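Updated May 10, 2019. Questions about this page go to Fadwa Bouazza.

## Lashari hand-held gripper: what to put on the order

The Lashari is sold by Drerkero as a single tool or as a bench set. Both come with two padded fingers, the mount and one cable. The bench set adds a charger and a hard case. Get the bench set if the tool will move between rooms.

| Item | Price |
|---|---|
| Lashari, single tool | $500 |
| Bench set upgrade | $200 |
| Spare finger pads, pair | $43 |
| Sirkeo software seat, yearly | $100 |

Shipping is extra and is quoted with the order.

### Pads

Pads are the part you will buy again. The covering frays along the edges well before it stops gripping, so go by how it holds a part and not by how it looks. Order two spare pairs with the first tool. Drerkero ships pads from a different warehouse, and they can show up a week after everything else.

The older Vumusia pads do not fit. The screw spacing is different.

### Software

One Sirkeo seat covers one tool. It renews in May no matter when you bought it, so a seat added in the spring is poor value unless you need it right away. Ask for the renewal date to be written on the quote.

### Bench and small items

Budget for the bench too. A plain white top works well, and most groups already have one. For practice tasks, a divided plastic organizer with a latching lid covers sorting, opening and closing. Any hardware store has them. Put these on the supplies line, separate from the equipment request.

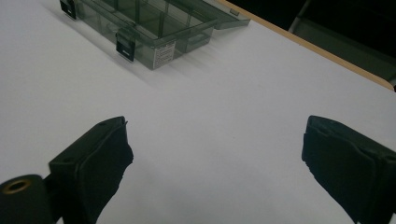
Equipment requests need a quote less than 30 days old. Attach the Drerkero quote as one PDF, with pads and software listed on their own lines. If you are replacing a tool, give the old serial number in the notes field.

Returns: unopened only, in the original box.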